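Last refreshed in August, mostly to add the part about moth traps and to fix the hold shelf hours, which we had wrong for longer than we'd like to admit.

# Ondska Yarn Swap: Questions People Ask Us

Welcome, and thank you for reading this before you write to us (although we do love your letters, so please write anyway). The swap is a simple thing at heart. You bring in yarn you are never going to knit, you get credit for it, and you take home yarn that somebody else was never going to knit. Most of the questions below came out of the inbox, and a few came from the counter at the Beleditz Street shop, where people tend to ask them while holding a very large bag.

## Bringing yarn in

**What kinds of yarn do you take?**

Nearly everything! Wool, cotton, acrylic, alpaca, blends, sock yarn, rug yarn, that fuzzy eyelash yarn everyone bought at once and then quietly put in a closet. We take full skeins and partial ones, as long as the partial ones weigh at least half an ounce. Smaller scraps are welcome too, but they go in the scrap basket by the door and don't earn credit. Anyone can help themselves from that basket, and kids making pompoms are its most loyal customers.

**What if I've lost the label?**

Bring it anyway. If you remember anything at all about it, write it on a slip of paper and tuck it in with the yarn. "Wool, I think, from my aunt, did not felt when I washed the hat" is a wonderfully useful note. Yarn with no label and no note goes in as mystery yarn, which earns half credit and costs half credit to take home. Some of our regulars won't shop anywhere else.

**Does it need to be wound or washed first?**

Washed, no, unless it smells strongly of smoke or perfume, in which case please air it out for a week or so before you come. Wound, yes please. Balls, cakes, and twisted skeins are all fine. A tangle the size of a cantaloupe is a harder sell, although we do have two members who find untangling restful, and if you ask nicely at the counter we can set one aside for them. It won't earn you credit but it will make somebody's evening.

**Can I bring a half-finished sweater?**

You can, and there's no shame in it. We ask that you pull out the needles and, if you have the heart for it, unravel it yourself. If you don't, we'll take the piece whole and weigh it as partial skeins. Please don't leave stitch markers in -- we found a very sharp one the hard way.

**What about moths?**

We get this one more than any other, and fair enough. Every animal fiber that comes in gets sealed in a clear bag and goes into the chest freezer, comes out to warm up, and then goes back in a second time. Only after that does it go out where you can touch it. This is why the yarn you drop off won't be on the shelves right away. We also hang traps along the back wall and look at them each week. If you find something suspicious in yarn you took home from us, bag it, write to us, and we'll give you your credit back without any fuss.

## Sorting and shelving

**How is everything organized?**

By weight first (lace, fingering, sport, and so on up to the chunky stuff), then by fiber, and only then by color. We know a rainbow wall looks prettier. We tried it for one winter and it was a joy to look at and a misery to shop from, because people who needed a worsted blue kept going home with a sport blue and coming back cross.

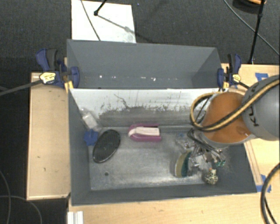

*Two gray bins, one behind the other.*

**Can I dig through things that haven't been sorted yet?**

We'd rather you didn't, and we say so with affection, knowing exactly how tempting it is. Unsorted yarn hasn't had its time in the freezer and hasn't been weighed, so if it leaves early the person who brought it in doesn't get their credit. If you spot something you love on its way in, give your name at the counter and describe it. We'll put it on the hold shelf for you once it's ready.

**How long do holds last?**

Ten days from when we write to you. The hold shelf can be visited any time the shop is open, right up to 6 p.m. (the old version of this page said 5, and we are sorry to everyone who rushed).

**How much yarn do you have, anyway?**

At the last full weigh-in the shelves held 483 pounds. It sounds like a lot until you see how quickly the sock yarn goes. Fingering weight in any shade of green rarely lasts until evening, and if that's what you're after, come early.

## Credit

**How does credit work?**

You earn one point for each ounce of ordinary yarn and two points an ounce for anything hand dyed, or for wool, alpaca, silk, and the other fancy fibers when the label is still on. Taking yarn home costs the same number of points. There's no money in it in either direction, apart from the yearly membership, which pays for freezer bags and the light bill.

**Is there a limit?**

You can hold up to 960 points at a time. We put the cap in after a few very generous people cleared out entire attics and then felt guilty about never spending what they'd earned. If you're over the cap, the extra goes into the community pot, and that pot supplies the beginner classes and the hat drive.

**Can I give my points to someone else?**

Of course! Tell us at the counter or send us a note. People do this for birthdays, and it makes a very nice present for a new knitter who doesn't know yet what they like. Points can't be sold, though, and please don't try to trade them online.

**Where can I see my balance?**

Sign in on the Vendex page with the email address you joined with. It's a plain little page and it updates overnight, so if you dropped something off this morning, give it a day. If it still looks wrong after that, write to us with the date on your drop-off slip and we'll go look at the book. We do still keep a paper book. It has saved us more than once.

## Visiting and classes

**Do I have to be a member to come in?**

Not to look, and not to sit. The big table by the window is open to anyone with a project, and so is the kettle. You only need to be a member to earn and spend points.

**I've never knitted anything. Is this place for me?**

Yes, very much so. Beginner classes run in the Rahman Room upstairs, and the yarn and needles are there for you to borrow, so you can turn up with empty hands. We start with a garter stitch scarf, or a dishcloth if you'd like to be finished sooner. Crocheters are equally welcome, and there's usually at least one at the table who'd be delighted to show you a granny square.

**Are the stairs the only way up?**

There's an elevator at the back of the building, past the mailboxes. It's slow and it makes a noise like a kettle, but it's inspected and it works. If you'd like a hand finding it, ring the bell at the side door and somebody will come down.

**Can I bring my dog?**

Small and calm dogs are fine at the table, on a leash. We ask that they stay out of the shelves, for reasons that will be clear to anyone who has ever seen a terrier meet a ball of mohair.

**Do you take needles, hooks, and patterns too?**

Needles and hooks, yes, for a flat two points each, if they aren't bent or splintered. Printed patterns and books go on the free shelf on the landing. We can't take photocopied patterns, out of fairness to the designers. Spinning wheels and looms we have no room for, but there's a corkboard by the coats where you can pin up a card.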